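Sección 4. Prácticas con útiles de mango: recoger, sujetar, dejar

Guía de puesta en marcha, célula de mesa Clostby. Revisión junio 2023

Antes de empezar. Esta sección da por hecho que el brazo ya está anclado, calibrado y con la parada de emergencia probada (sección 2). Si no, volver atrás. En serio.

Para qué sirve este ejercicio. Mucha gente compra la célula pensando en tareas de casa o de taller: barrer, recoger, ordenar banco. Respuesta corta: todavía no, o no solo. Coger una pala por el mango, sí, con paciencia. Decidir qué hacer con ella, otra historia. La pala de juguete es buen punto de partida: ligera, barata, y si se cae no pasa nada.

Material
Brazo con pinza de dos dedos
Pala infantil de plástico
Un taco pequeño de madera (referencia de posición)
Hoja de registro, anexo B

4.1 Colocar el útil

1. Velocidad al 32 % como máximo. No subirla hasta 4.3.
2. Pala tumbada en la mesa, mango atravesado respecto a los dedos. La hoja a la izquierda.
3. Taco a la izquierda, junto a la hoja, sin tocarla.
4. Revisar cables. Que no queden debajo de la pala ni tirantes en la muñeca.
5. Manos fuera. Habilitar motores.

PRECAUCIÓN: los dedos de la pinza no distinguen un mango de un dedo humano. Nada de recolocar la pala con el brazo habilitado, aunque sea "un momento".

4.2 Agarre por el centro del mango

6. Bajar en vertical, despacio. Parar cuando los dedos queden a los dos lados del mango.
7. Cerrar con fuerza mínima. Subir de uno en uno si resbala.
8. Mirar el agarre de lado antes de levantar.

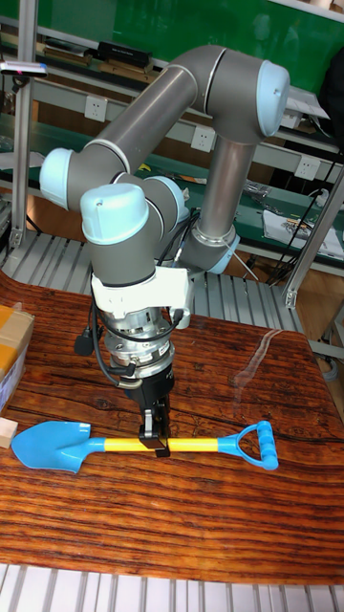 Manual Clostby - pág. 109

El agarre por el centro es el más sencillo para empezar. La empuñadura en D queda libre en un extremo y la hoja en el otro. Ojo con el peso: la hoja y la empuñadura no pesan igual y la pala cabecea al subir. Si cabecea, correr el punto de agarre hacia la hoja, de poco en poco, y repetir desde el paso 6.

Nota: mesas con brillo. El reflejo de la luz del techo engaña a la cámara (si se usa el módulo de visión Virkari). Mover la lámpara o poner un mantel mate. Bajar la exposición ayuda algo, no del todo.

Nota 2: los usuarios del kit Nowicki tienen los dedos más cortos. Bajar 4 mm más y vigilar que no roce la mesa.

4.3 Levantar y dejar

9. Subir un palmo. Esperar. Si la pala gira dentro de los dedos, bajar y volver al paso 7.
10. Bajar hasta que la hoja toque la mesa. No soltar en el aire.
11. Abrir despacio. Comprobar que el mango no se queda pegado a un dedo.
12. Retirar la pinza en vertical, nunca de lado, que arrastra la pala.
13. Anotar: agarre bueno / malo / dudoso. Los dudosos tambien se anotan.

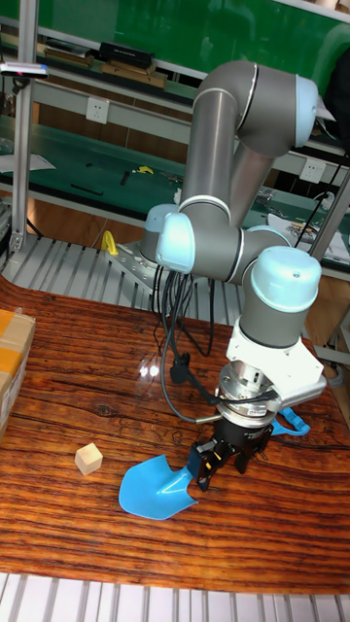 Fig. 4-2. Pinza a ras de mesa, pala apoyada, taco a la izquierda.

Qué esperar. En el banco de Wasedton se registraron 3,538 intentos con palas y cucharones de varios tamaños. Con el útil siempre en el mismo sitio, sale bien casi siempre. Girado un poco, baja mucho. Con el útil tirado de cualquier manera, como en una casa de verdad, hace falta alguien delante - y con ganas de repetir.

O sea: no vender esto como un robot que recoge el jardín. Para mover una pieza conocida entre dos puntos conocidos, adelante. Para "recoge eso de ahí", falta.

4.4 Fallos típicos

Resbala el mango. Poca fuerza, o plástico con polvo. Limpiar con paño seco.
La pinza choca con la mesa. Altura mal puesta, repetir 2.6.
El brazo se para a medio camino. Límite de par. Mirar si un cable se engancho en la muñeca.
La pala sale torcida. Agarre descentrado. Paso 6 otra vez.

PRECAUCIÓN: tras un paro por par, deshabilitar motores antes de tocar nada. Luego rearmar.

Los ejercicios con carga en la hoja (arena, virutas) van en la sección 5, que sale en agosto. Hasta entonces, pala vacía.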